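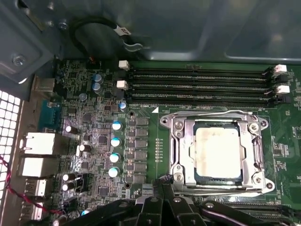 Bezawit Ambaye would like it known that the arm never dropped anything. What it did, on the 51st server of a long run at Riscombe, was stop dead over an open chassis and refuse to move in either direction. "It had a fault code, 802," she says. "The manual lists 802 as 'other.'"

Her crew uses the arm, which they call Orel, to take apart old servers. The trouble was force. A reading from the wrist had been drifting for nearly a week, and Orel was pressing harder each day while reporting that all was well. "Very confident machine," says Maxence Brunet, who was next to it when it locked up. He reached for the stop button and found that someone had parked a cart in front of it.

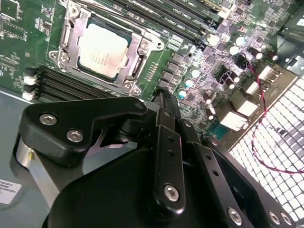

Orel at work near the processor socket of a server board.

Two changes followed. The wrist is now zeroed every morning, and there is tape on the floor where the cart used to live. Brunet wanted a second stop button as well — he got it in September, after asking twice.

Does Ambaye trust the arm now? "I trust the tape," she says, and goes to see why it's beeping.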